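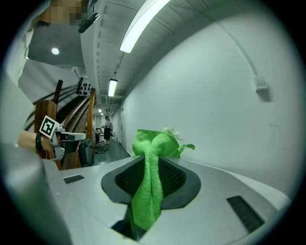

2 min read

Microfiber cloth

Print | E-mail | 14 Shares

Microfiber cloth is a fabric made from very thin synthetic threads, mostly polyester mixed with nylon. I've kept this entry going for years and I still get excited about it, so bear with me!

The threads are split during finishing, and the split edges are what grab dust and hold water. Cloths are sold by weight in grams per square meter. A plain window cloth is often 227, a good general one is 420, and the fat plush kind that car people love can reach 700 (lovely to hold, slow to dry).

Weaves

Terry has little loops on both sides and is the one most of us own, often in bright green or blue. Waffle weave is flatter and better for dishes. Suede types have almost no pile — I use those on eyeglasses and nothing else.

Washing

Warm water, a little liquid soap, no fabric softener. Softener coats the threads and the cloth just pushes water around after that. Keep them away from cotton towels too, or you'll be picking fluff off them all evening. Very hot dryers can melt the tips of the threads and leave the cloth scratchy.

Names

In Allton, where I grew up, shops called them "Martens cloths" after the local seller, and my aunt in Erno still does. Brellitz was a later store label, sold in packs of 2.

Last edited January 5, 2021

3 Comments | Print | E-mail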